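火曜の朝11時、部屋の片づけ当番の表に自分の名前を見つけた。書いた覚えはない。筆跡は自分のものだった。

というわけで片づけの話を連投します。興味のない人はミュートしてください。興味のある人がいるとも思っていませんが。

まず白いパイプの骨組みについて。単管を留め具でつなぐ方式のやつ。うちの部屋はこれが縦横に走っていて、初めて来た人はたいてい「工事中ですか」と聞く。完成しています。完成してもう長いです。

この方式の長所は、あとからいくらでも足せること。短所も同じで、あとからいくらでも足せる。灰色の板を一枚付けたい人が付け、別の人がもう一枚付け、外したい人は今のところ現れていない。

留め具を緩めるには5ミリの六角レンチがいる。部屋には六角レンチが山ほどあり、5ミリだけがない。4ミリと6ミリはある。引き出しを開けるたびに4ミリが出てくる。4ミリに罪はない。

Noémie Bessonさんに聞いたら「5ミリはいつも輪ゴムの箱に入れてる」と言われた。輪ゴムの箱を開けたら養生テープが入っていた。輪ゴムは養生テープの箱にもなかった。

次に青いビニールの話。四角くて大きい何かが、つやつやの青いビニールでくるまれている。しわの寄り方が贈答品のようで、近くを通るたびに、もらえるのかなと少し思う。もらえない。

金具までしっかりネジで留まっているので、くるんだまま使う覚悟の人がいたのだと思う。テレビのリモコンをラップで巻く家の子だったのかもしれない。うちがそうでした。

その隣の画面が明るい。背景が青で、大きな白い字が「中试」と始まる。日本語の漢字に直すと「中試」。続きが見えない角度から眺めるたびに、頭の中で中間試験が始まる。範囲を聞いていない。

調べたところ、中国語では量産の手前の試験みたいな段階のことらしい。こちらは鞄の底から数学のプリントが出てくるところまで想像していたので、拍子抜けした。

青い画面の前に青いビニール。色を合わせたのなら立派な趣味だし、合わせていないなら立派な偶然です。 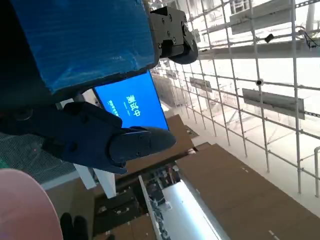

Jelle Smits：青いビニール、うちの倉庫では剥がす派と剥がさない派で二年もめて、結局、半分だけ剥がした状態で落ち着きました。一番みっともないのでおすすめしません。

半分だけ剥がす。その発想はなかったし、今後も持たないようにします。Jelleさんのところのもめごとには毎回学びがある。真似できるものは一つもない。

ちなみに剥がさない派の言い分は「傷がつく」で、剥がす派の言い分は「傷がつくくらい使え」。私は「剥がしたビニールを捨てに行くのが私だ」派です。今のところ一人でやっています。

可燃か不燃かの問題もある。町の分別表ではビニールはプラ、ただし汚れの取れないものは可燃。汚れの取れないものとは何か、という問いで午前が終わる。

昼は近所のパン屋Paivaに行った。店の人に「今日は片づけですか」と聞かれた。なぜわかったのかと思ったら、袖に養生テープがついていた。輪ゴムの箱のやつです。

午後。白くて長い台の話に移ります。棚と呼ぶ人とカウンターと呼ぶ人がいて、おかげで置いたものが見つからない。「棚に置いといた」と言われて壁際の棚を探し、ない、と報告すると「だから棚」と指をさされる。カウンターである。

自分はカウンターと呼んでいるが、カウンターだと飲み物が出てくる気がするという反対意見があり、出てきたことはないのでこれは分が悪い。

白い天板の難点は、置いたものが全部目立つこと。長所も同じ。消しゴムのかすが展示品のようになる。きのうは誰かの目薬が置いてあって、しばらく美術館みたいだった。

ルールを決めた。台の上には、その日使うものだけ置く。18時になったら全部どける。どけたものをどこへ置くかは決めていない。毎日18時ちょうどに、みんな腕いっぱいに物を抱えて立ち止まる。

ここで収納サービスのDrisholmに登録した友人の話をすると、月々の料金で箱を預かってくれて、箱の中身を写真で見られるらしい。友人は写真を見て「いらないな」と思いながら毎月払っている。うちの部屋はそれを無料でやっているようなものだ。

拭き掃除についても少し。白い天板は乾いた布だと粉が移動するだけなので、固く絞った布で一方向に。往復させると自分の足跡を消しながら歩いている人みたいになる。拭いた方向を忘れて反対から拭くと、やり直しです。経験者は語る。

端まで拭こうとすると意外に長い。途中で布を裏返す位置が決まってきて、そこに来ると体が勝手に裏返す。こういう技能は履歴書に書けない。
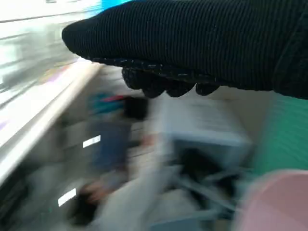
白い台。棚派の方もカウンター派の方もどうぞ

さっきの投稿に「台でいいのでは」という返信をもらいました。三つ目の派閥ができた。しかもいちばん短くて、いちばん正しい。採用します。反対派には棚のほうで会ってもらう。

夕方の部。床に緑のカッティングマットを敷いて、食卓みたいなものを作る作業。机があるのになぜ床なのか。机の上が、18時にどけたものの仮置き場になっているからです。仮置きは去年からです。

カッティングマットはえらい。切っても傷がふさがることになっているし、方眼があるので物をまっすぐ置ける。まっすぐ置く必要がないものまでまっすぐ置きたくなるところだけが困る。

マットの模様もよく見ると律儀で、入れ子の三角形と、同じ中心をもつ六角形がいくつも刷ってある。六角形を切り出したくなったことは一度もない。それでも、ないと寂しいのだと思う。ネクタイの裏地のようなものです。

そこへピンクのボウルを置く。内側がサーモンっぽいピンクで、縁は白い。緑の上にピンクなので、桜餅の配色になる。誰も賛成してくれないが、三日ほど言い続けるつもり。

このボウル、前の住まいの近くのLososicoという雑貨屋で買った。洗い桶にしては小さく、汁椀にしては大きい。店の棚にも「多用途」としか書いていなかった。多用途と書かれたものは、だいたい用途が決まらないまま人生を共にすることになる。

実際、わが家ではみかん、洗濯ばさみ、玄関の鍵、またみかん、という順で入れ替わり、部屋に持ってきたところで役職が空いた。

もう一品、オレンジ色の細長いパンみたいなもの。つやがあって筋が入っている。焼き色にしては元気がいい。おいしそうかと聞かれると、元気そう、と答える。

Paivaの棚にもよく似た形のがあるが、あちらはもっと地味で、ひとくちめで粉が胸元に落ちる。帰ってから「パン食べたでしょ」と言われるタイプのパンです。

配置で悩んだのは間隔。ボウルを右、パンを左。最初は方眼に従って30センチ離したら、けんかした夫婦の朝食になった。寄せたら今度は仲が良すぎる。ほどよい距離というのは方眼には載っていない。

Noémieさんに見てもらうと「パンが斜め」と言う。斜めにしたんです。「じゃあいいけど、マットがまっすぐだから、斜めに置き忘れたみたいに見える」。置き忘れに角度があるとは知らなかった。

言われてみるとそうとしか見えなくなり、まっすぐにし、味気なくなり、もう一度斜めにした。最初と同じ角度かどうかは六角形だけが知っている。

床の色も悪い。茶色がかった灰色というのか、灰色がかった茶色というのか、コーヒーをこぼしても気づかない色。床としては優秀で、食卓の背景としてはやる気がない。緑のマットが全部引き受けている。

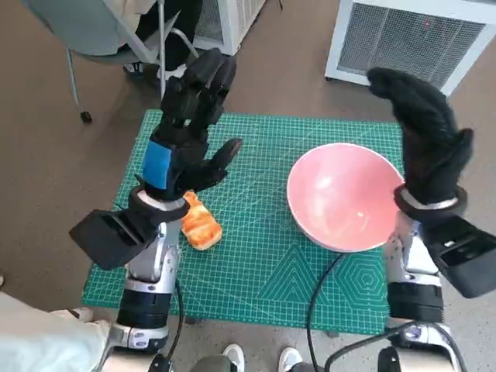 本日の食卓。緑とピンクとオレンジ。桜餅説は譲りません

「床に直に座るんですか」という質問が来ていました。座ります。膝が悪い日はしゃがみます。しゃがむと立つときに骨組みのパイプをつかむので、完成してもう長い工事現場にも役目がある。

つかむ場所によっては留め具が指に当たる。当たったところに軍手の跡がつく。帰りの電車で隣の人が見ていた気がするが、袖の養生テープのほうを見ていたのかもしれない。

マットの保管について実用的なことも書いておくと、巻いて立てると巻きぐせがつき、次に敷いたとき四隅が反る。反った隅につま先が入る。入るのはだいたい飲み物を持っているときです。平らに、日の当たらないところへ。

うちは平らに置ける場所がないので、青いビニールの何かの上が候補に挙がった。却下された。理由は「あれは大事そうだから」。大事そう、で守られているものは強い。自分もくるんでもらおうか。

結局、台の下の暗いところに滑り込ませた。台の下に何があるか把握している人は今のところいない。手を入れたら、紙ばさみと、Skaledvilleと印刷された手提げ袋が出てきた。地名なのか店名なのかも知らない。袋の中に袋が入っていて、その中にも袋が入っていた。

いちばん内側の袋に5ミリの六角レンチがありました。

うれしいので灰色の板を一枚外そうとしたら、「それ使ってる」と背後から声がした。何に、と聞いたら「目印に」と言う。何の目印かまで聞くと長くなりそうだったので、レンチをしまった。

しまった場所は輪ゴムの箱です。輪ゴムは入っていないけれど、Noémieさんがいつもそこにあると言うので、その通りにしておいた。養生テープは輪ゴムを待つことなく養生テープの箱に戻した。

18時のどける時間は、だいたい20分で終わった。机の上がまた少し高くなった。目薬の人、机のいちばん上にあります。

次の当番表を見たら、また自分の名前があった。今度は筆跡が違う。

5ミリを見つけた功績で一回休み、という案をJelleさんが出してくれた。Jelleさんはうちの部屋の人ではないので効力がない。応援としてありがたく受け取り、明日はボウルを洗います。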